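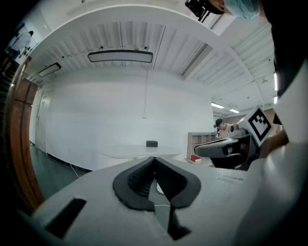
Re: [small-packers] Caps, which size and how many to keep

Piroska Tóth wrote:

I'm taking over the ordering for our packing room in July and have two questions about disposable caps. We have been buying the 21 inch ones from Wasex and people with longer hair say they ride up over the ears by mid-morning. Is the 24 inch worth the extra money, or is it just more material to get in the way? Second, how many do you keep on the shelf? The last person kept 400 and half the box had gone brittle at the elastic before we reached the bottom.

End of quoted message.

Piroska,

We went through this when we moved to the Parkstead unit. Short answer on size: buy both. The 21 inch is fine for short hair and it stays put better on a small head. The 24 inch is what you want for anyone who ties their hair up. We tried giving everyone the larger one for a month and people with short hair kept folding the band over, which leaves it tight in one spot and loose everywhere else.

The band matters more than the width. Tosik sells a double-stitched one and a single-stitched one in boxes that look the same, and the only difference on the label is the last letter of the item code. Ask for the double. The single comes loose if you pull it on from the front with one hand, and that is how most people put a cap on.

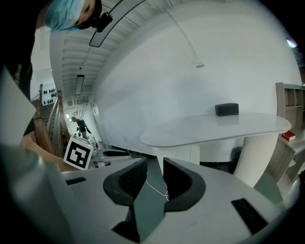 Light blue disposable cap, in wear.

Color is up to you. We stay with blue for packing and give white to visitors, so that a visitor who wanders past the line is easy to pick out. Whatever you choose, don't change it halfway through a box. We did that once and spent a morning sending the wrong people back to the lobby.

On stock, 400 is too many for a crew your size. We have 5 people on a shift and keep 200 on the shelf, then reorder when we open the second sleeve. Brittle elastic is usually heat. Our old shelf was above the water heater and we lost most of a box there. Move them to an inside wall, keep the sleeves closed, and write the month on the outer box with a marker — the printed date is hard to read and nobody looks at it.

The last delivery from Nambiar was supposed to be 200 and I counted 107 in the box. They made it good within the week, but count yours before you sign. They will ask for the packing slip, so keep it.

If you want to try the 24 inch before ordering, send me your mailing address off-list and I'll put a sleeve in the mail. I also have a few beard covers left over from a sample pack if you need those.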